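Jul 18, 2020

**Wanted: people who sleep badly and don't believe in bedtime teas**

Most of what gets said about herbal teas and sleep comes from people who sell herbal teas. The rest comes from people who drink them every night and would be annoyed to hear they don't work. I have read a good deal of both this spring, and I'm not much wiser. The studies I could find were small, short, or paid for by someone with a warehouse to empty.

So we are running our own, at the Gellidden reading room in Drullby, and we need 179 adults to take part. I expect we'll find very little. If you expect the same, please apply – we already have plenty of believers on the list and they will tilt the result if we let them.

## What you would do

The study lasts 4 weeks. For two of those weeks you drink a cup of tea an hour before bed. For the other two you drink a cup of plain hot water at the same time. Which comes first is drawn by lot, and you don't get to swap.

Each morning you fill in one page: when you went to bed, when you think you fell asleep, how often you woke, when you got up. Don't go back and fill in three days at once from memory. We can usually tell, and we throw those pages out.

Yes, you will know whether you are drinking tea or water. We argued over this for a long time. Kosmas Rallis wanted a fake tea with the same smell and color, and we tried to make one, and everyone who tasted it said it was awful. That leaves us with a weak spot in the design, and it will be stated on the first page of the report. The person who adds up the diaries, Themis Tsoukalas, won't know which weeks were which.

## Who we want

- Adults 18 and over who take a long time to fall asleep at least three nights a week
- People who can keep the same bedtime, give or take half an hour
- People who will go on drinking their usual morning coffee, in the usual amount

We can't take you if you are pregnant, use any prescribed sleep medicine, work nights, or have an allergy to daisies or ragweed. If a doctor is looking into your sleep right now, finish that first. It matters more than this.

People who work for a tea company, or are married to someone who does, are also out. Last time we forgot to ask.

## What you get

You get $40 when you hand in the last page, and a copy of the results whether they are dull or not. You don't get free tea for life, a wellness plan, or a newsletter. We won't pass your address to anyone.

The money comes from the Giannakopoulos bequest, which paid us a lump sum and has no say in what we publish. I asked for that in writing. You may read the letter at the desk if you like.

## What I would ask, in your place

Four weeks is short. If the tea does something only after months, we will miss it. A sleep diary is also a person's opinion of the night, and people are poor judges of how long they lay awake. We know this. Nektarios Panagiotou has offered to lend us wrist trackers, but I have yet to see two of those agree with each other, so diaries it is.

If you have other doubts, bring them to the first meeting. An earlier group talked us out of a mood survey with 307 questions, and they were right.

## How to apply

Write to Gertraud Schwaiger, Sleep Diary Study, Gellidden Reading Room, Drullby. Give your name, your age, a phone number, and a few lines on how you sleep. Please don't send reports from an app. Applications stay open until all places are filled, and the first group starts in November.

You can drop out at any time and you don't owe us a reason, though I'd be glad to have one. 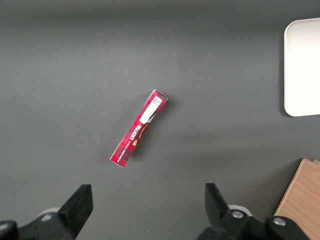
Can I add honey or milk to the tea?

Please leave both out for the whole study, in the water weeks too. If you can't stand the tea plain, tell us before your first night and we'll give your place to someone else.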